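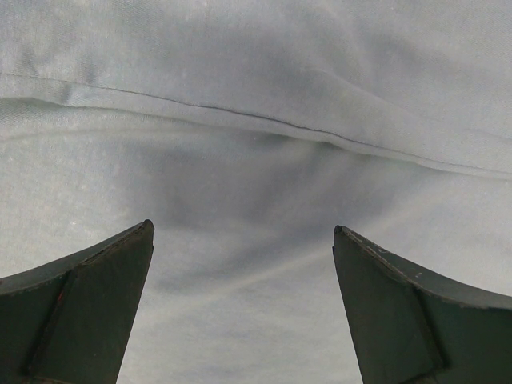
Teaching the arm to pick up cloth, part two

I said in the last post that I would write up the fabric work once we had enough of it to be worth talking about. We now have 327 demonstrations saved, so I suppose this is it.

For anyone new, Maham Usmani and I have been using the spare arm at Dendau to find out how far two people can get with cloth handling in the evenings. I write the notes and do most of the driving. Maham does the training runs and tells me when my driving is bad. The project folder is called Rulik, so if I use that word below I mean the whole lot, the arm, the laptop and the pile of recordings.

What the task is

The arm starts over a piece of light grey-blue fabric with a stitched seam across it. It has to come down with the fingers open, take hold of a fold a little way from the seam, close, lift, and carry the cloth to one side. Then it lets go and backs off. That is all of it. When I told my sister what I was doing she asked when it would be folding shirts, and the answer is not soon.

Cloth is a nuisance because it has no fixed shape. With the blocks we used in the autumn you could look at the block, decide where its sides were, and put a finger on each side. A fabric has folds and hollows, and they are different every time you drop it. In a good starting position there is a ridge standing up that the fingers can go either side of. In a poor one there is a dip directly between the tips, and if you close there you are pinching at air or at one thin layer. You have to shift across to the nearest ridge first.

By hand or by remote

We tried both ways of showing it what to do.

Moving the arm by hand came first. You put it in the free mode, hold it near the wrist and walk it through the movement. It is the nicer way to work in some respects. You can feel when the fingers meet the table through the cloth, and a beginner gets a usable recording in a few minutes. The trouble was my own hands. They kept getting into the wrist camera's view, and when they weren't in view they were casting shadows, and on pale fabric the shadows look very much like folds. Maham trained on a batch of 70 of these and the arm was hopeless. It hung above the cloth and drifted. We don't know for certain that shadows were the cause, but we threw that batch out and I haven't missed it.

So now it's all remote. I sit at the side desk with the small leader arm, the one from the Magaña kit, and the big arm copies what I do. The gripper is on a trigger. There is a short delay that you stop noticing after the first evening. What you don't get is any sense of touch, so I had to learn how far down to go by eye.

I drive looking at the wrist camera on the screen and nothing else. At first I was looking over the top of the monitor at the real arm, which is the natural thing to do. Maham pointed out that the policy only gets the wrist view, so if I was using information from somewhere else I was showing it decisions it had no means of making. It was obvious once she said it. My success rate dropped for two evenings and then came back.

What I look at while driving

The fingertips, mostly. Ours are dark and matt and they come up from the bottom of the picture on both sides, so the gap between them is easy to judge against pale cloth. The right one is scuffed along its top edge, with small light flecks. I asked Maham if we should swap it for a clean one and she said to leave it, as every recording so far has the scuffs in it and a new finger would be one more change to worry about. There is a tiny red mark on the left one too, which stays for the same reason.

After the fingertips, the seam. It is a thin dark line and the only sharp thing on the whole cloth. Everything else is soft grey going into slightly darker grey. I use the seam to tell how far away I am and whether the wrist is square to the fabric. The cloth bunches, so the line is never straight, but it gives you something. I did wonder about using a patterned fabric to make life easier. We may yet.

Then the shading. A darker patch with folds spreading out round it usually means the cloth is dipping away from you. A lighter band is usually a ridge. I say usually. The lamp has a lot to do with it, and we have taped its base to the desk after losing an evening to somebody having borrowed it and put it back facing the wall.

Things I changed in how I drive

Slower at the end. I used to come down at one speed the whole way. Now I stop a little above the cloth, pick my ridge, and go down from there. The pause shows up in what the arm has learned, and it now pauses as well, sometimes for far too long. Maham trims the longer ones before training.

Fingers open from the start. In the early recordings I opened them at different points depending on my mood. The arm picked that up as well and would open and close on the way down as though it couldn't make up its mind. Every recording now starts with the gripper open.

Bad grabs stay in, if I recover. When I miss, I lift up, move across and try again, and we keep the whole thing. When I miss and make a mess of it, I stop and delete. I was against keeping the misses, and I was wrong. Before we did this the arm would close on nothing, lift nothing, and carry nothing very carefully over to the other side. Now it has another go more often than not.

Resetting the cloth properly. This is the dull part and the one I was laziest about. I was picking the fabric up by the same corner and dropping it in the same way, so the seam always ended up across the top of the picture. The arm did well on that and badly on anything else. These days I do 5 recordings, then turn the cloth, scrunch it and drop it from a different side. It adds a lot to an evening.

How it is doing

Better than I expected with this fabric, and not well with any other. If the seam is in view and there's a clear fold near it, the arm will mostly get hold of something and move it. If the seam is out of view it goes looking in a slow curve to the left, and I have no idea where it learned that, unless I do it myself. Maham says I do.

We tried it on a tea towel in December and it picked up the tea towel once and the edge of the table mat four times.

The failure that bothers me most is the double grab. It takes two layers where I would take one, and on the screen the two look nearly the same. I can't always tell them apart myself until the cloth lifts. A reader called Humaira Talpur wrote to me after the last post and suggested lifting slightly, pausing, and letting go if it looks heavy, and doing that in the demonstrations so that it becomes part of the routine. I've started a separate set of recordings that way. They take longer and I keep forgetting the pause.

Kit questions, as people asked

The leader arm is the plain one, with no force feedback. We looked at the Bokelo one, which has it, and couldn't justify the money for something we do after work.

The wrist camera is small and cheap and its mounting screw works loose. Check it before you start recording and again at the break. I lost a good run to a camera that had tipped forward a few degrees, and I only saw it when I put the first and last recordings side by side.

We don't use a second camera. I would like one looking from the side, mainly for the layers problem, but that would mean starting the collection again and I'd want to finish this set first.

Next on the list is the same task with the lamp moved to the other side of the desk, then the tea towel again, with its own recordings this time. I'll also put up the spreadsheet we use for logging the runs when I have taken the rude comments out of it.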